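Chores group, February meeting – minutes
Held in the upstairs room at Trikutholm, 2 pm start

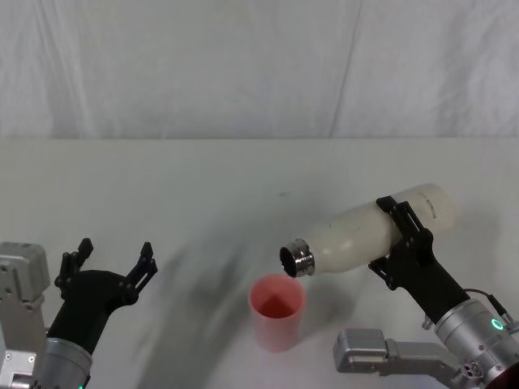
Item 2, the pouring task: white bottle in the right gripper, pink cup on the table.

**1. Last minutes**
Agreed, with one fix: the Jafri kitchen trial is on hold, not closed.

**2. Pouring**
Long and very cheerful item. The Famell team have now logged 1083 pours, and 834 of them ended with the drink in the cup and a dry table. Several of us remember when just getting hold of the bottle was a good afternoon, so there was real delight at this! The tilt is the part that has come on most. Stopping in time is still the weak spot, above all with a full bottle, when the first gulp comes out fast.

There was a good chat about the second arm. In this task the left gripper can stay open beside the cup, and half the room would like it to steady the cup during the pour. The others felt a light plastic cup might get squashed or nudged. Both ways to be tried before we argue any more.

Question from the floor: could it make a round of drinks for the shop staff yet? Answer – water, yes, with someone standing by. Hot tea, no. Everyone was keen to see the water round happen.

**3. Folding**
203 tea towels folded at Fokow, 72 of them good enough to go straight on the shelf. Slow going, but the corners are far neater than in the autumn. Shirts put off again.

**4. Shelf stacking**
Tins are fine. Bags of rice slump and get dropped. Fokow will send over a box of mixed bags, and would like the box back this time.

**5. Can they do chores yet?**
Standing item. The mood was that single jobs on a clear table are very nearly there, and whole jobs (find the cup, fill it, carry it, wipe up) are some way off. One member would let it water her plants tomorrow. Noted with pleasure.

**Actions**
- Famell: pours with the cup held and not held, same bottle for both
- Fokow: rice bags
- Trikutholm: ask shop staff about a water round
- Jafri: say whether the kitchen is free in spring

Closed at 3.40 pm. Next meeting in the same room.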